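Workshop tips: looking after small black molded parts

Matte black covers, caps and shells are my favorite things to work on and the worst things to keep nice! They show every thumbprint, and they vanish the second you put them on a dark bench. A few habits have made them much easier to live with.

1. Lay them out on a bright surface

I painted my sorting table yellow in July and I wish I'd done it years ago. Foot-shaped covers like these have a toe end and an open heel, and against yellow you can see at a glance which way each one points. Leave a hand's width between them so the rims don't rub. 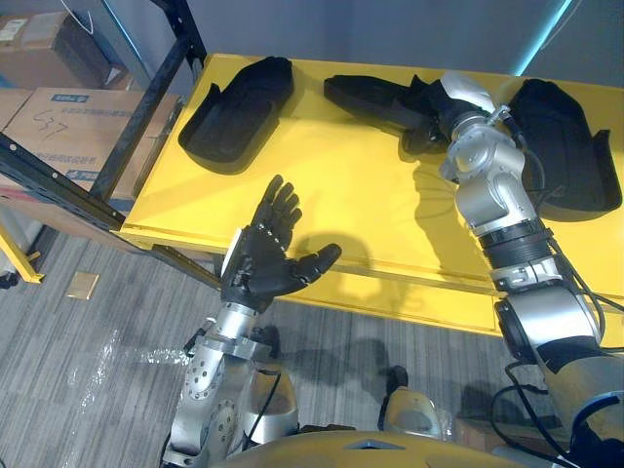 2. Pick them up by the heel

Wrap your fingers around the heel end and keep off the big smooth toe -- that's where the smudges show most. A soft cloth, barely damp, takes care of the rest. Skip anything gritty, and skip furniture polish too (it leaves shiny patches that never quite blend back in).

3. Look underneath before you fit anything

Turn the part over, or get right down under it if it's too big to turn. Undersides are where the pegs, ridges and little recesses hide, and dust loves all of them. 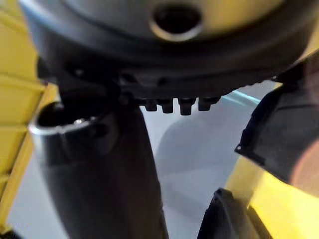
A dry paintbrush is perfect for this. Work along a row of pegs from one end to the other, then go around the lip of any round opening. Jocelyn Petrenko swears by an old makeup brush, and I've come around to it for the tight spots! If a peg won't seat, back off and check the alignment before you press any harder.

4. Store them on their own

One cover per cotton bag, toe first, with a paper tag on the drawstring. I keep mine on the shelf over the radiator pipe, which is a bad place for them, so they're moving on Monday.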